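Brown fabric with a gathered edge: hem it, re-gather it or leave it?
Sewing Room > Mending and Alterations

gokcombe_girl
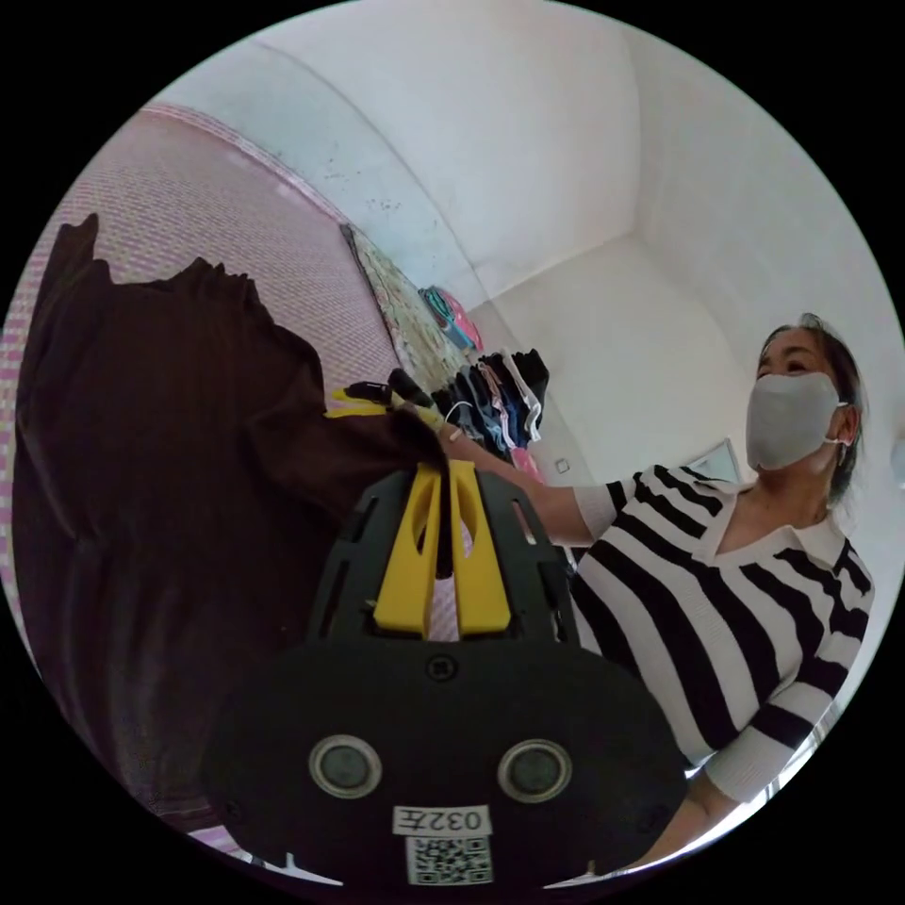 I'm trying to decide what to do with a big piece of dark brown fabric before August, when my sister wants it for her place in Nevside. I got it in a bag of remnants, 3 yards give or take a scrap, and I'd love to keep the ruffles along the top edge, but they come up in uneven little peaks and the rest is pretty wrinkled. It's matte, so I'm scared of the iron leaving shiny spots! Do I unpick the gathers and start over, or just steam it and hope?

TanveerMughal
Unpick it. Run two rows of long stitches, pull them up evenly, done in an evening. Steaming won't fix gathers that were sewn crooked in the first place.

herik_hems
Disagree with Tanveer, sorry. I like a ruffle that's a bit wild, and those soft folds are lovely. Press from the wrong side with a cloth over it and live with it for a week. Also, is that pink and white check behind it yours? I'd steal that for a lining in a heartbeat.

gokcombe_girl
Ha, yes, the gingham stays with me! Brown with a pink check lining would be cute though...

Sylvain Leclerc
Check the fiber first. If it's polyester, keep the heat low whichever way you go.

TanveerMughal
Fair point from Sylvain. I still say unpick. Wild ruffles look fine until you hang them next to a straight window frame.

gokcombe_girl
Okay, going to test a corner with the press cloth tonight and will report back.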